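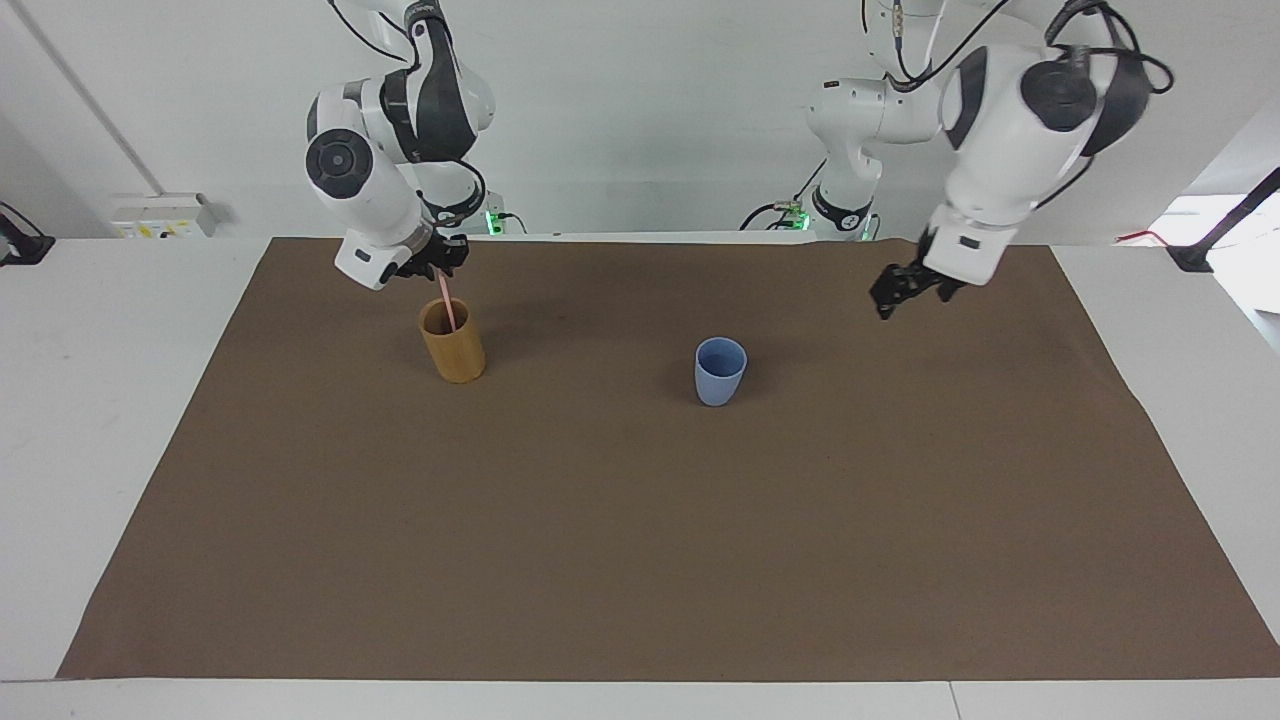

3.2 Table covering and placement of cups

The second part of the study dealt with the surface on which drinks are served. In the first part, respondents at the Flustby and Baptiste sites had described their usual cups at length but had said very little about what lay beneath them. Staff interviews conducted in May suggested that the covering of a table affects where a cup is put down, how far it is pushed from the edge, and whether a person returns it to the same spot after drinking. The covering was therefore treated as a variable in its own right.

Of the 158 participants who completed the first part, 28 agreed to keep a placement diary for 7 days. Each household used its own table and its own cups. Participants were asked to record the covering in use (bare surface, cloth, paper or mat), the kind of cup, and the position of the cup at the start and end of each drink. Entries were made at morning and afternoon drinks only. Evening meals were left out of the diary at the request of several households, who considered that the table was too crowded at that hour for a useful record. In total, 856 entries were returned in a form that could be coded.

Coding was carried out by Kartini Santoso and Wichai Klinhom, working separately. Where the two coders differed, the entry was read again by Dwayne Rosenthal and a single code was assigned. Most differences concerned the word "middle", which some participants used for the centre of the table and others for the centre of the covering.

Plain brown coverings were favoured for the reference layout. Patterned cloths had caused difficulty in the pilot at Wuvley, where participants tended to line up their cups with a stripe or a printed border. A plain covering gives no such cue. It also allows cups of different colours to be told apart at a glance, a point raised by older respondents who reported trouble in finding a white cup on a white table. The reference layout uses two cups only, one of them blue, with little else on the covering (Figure 4).

Figure 4. Blue cup upright on a plain brown covering, with a white border visible at the right and along the top and bottom.
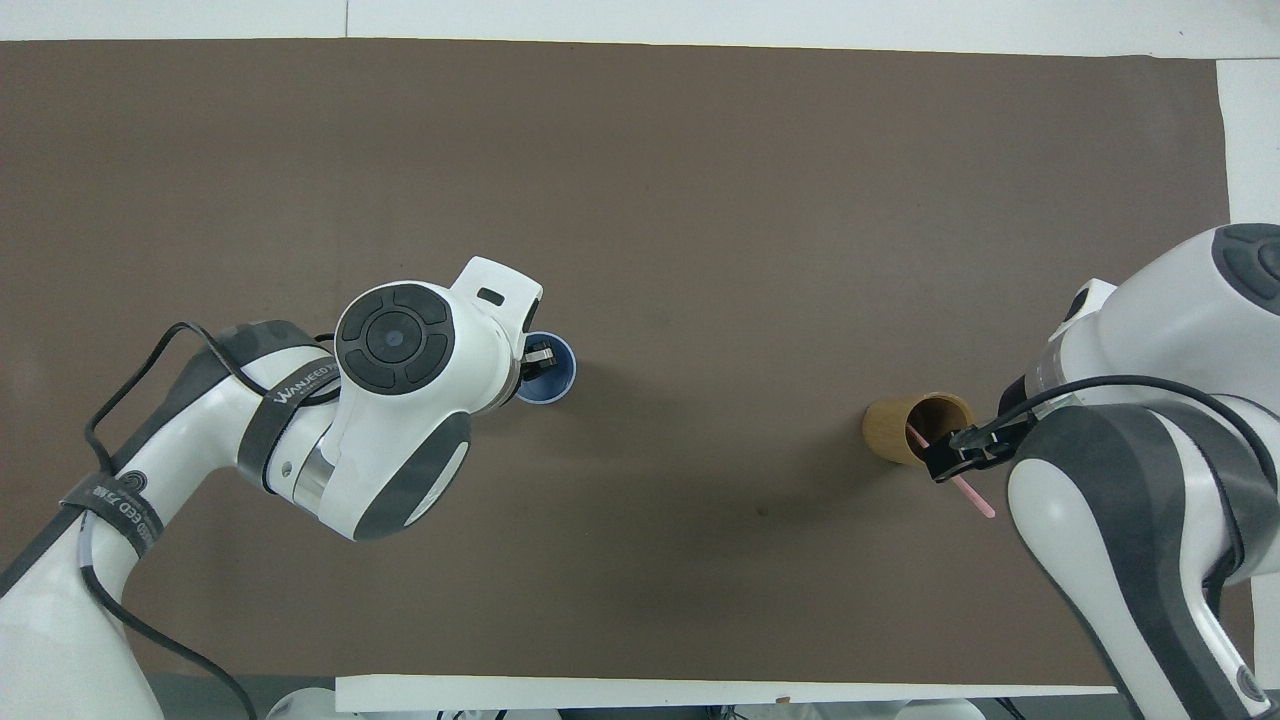

Does the colour of a cup matter as much as its shape when people choose where to set it down? Shape had the stronger effect in the diaries: wide, low cups were placed closer to the edge of the table than tall ones, whatever their colour, and colour made a difference mainly when the cup and the covering were close in tone.

The finding on shape agrees with remarks made in the interviews. Emmett Esposito, who kept the diary for a household of four, wrote that the tall cups "go to the back without anyone deciding it". Gus Esposito, of the same household, recorded his own cup near the edge on every morning of the diary period and noted that he had never moved it further in. The two sets of entries were coded separately, and neither was adjusted in light of the other.

Straws were not part of the original design. They were added to the diary form after the pilot, when it became clear that a straw changes the way a cup is handled. A cup with a straw was more often left standing while the person leaned toward it, and it was less often returned to a new position. Entries mentioning a straw came from a small number of households, and the result should be read with care. No attempt was made to separate reusable straws from those thrown away after one use.

Cups made of wood, or with a wood finish, formed a further small group. Participants described them as pleasant to hold and as making less noise when set down. One Geresico respondent kept such a cup for cold drinks only. Placement of these cups did not differ clearly from that of other cups of similar height.

3.3 Limits of the diary method

The diaries depend on the memory and patience of the people who kept them. Entries grew shorter toward the end of the period, and the final position of the cup was the item most often left blank. Blank items were excluded from the comparison of start and end positions but were kept for the counts of coverings.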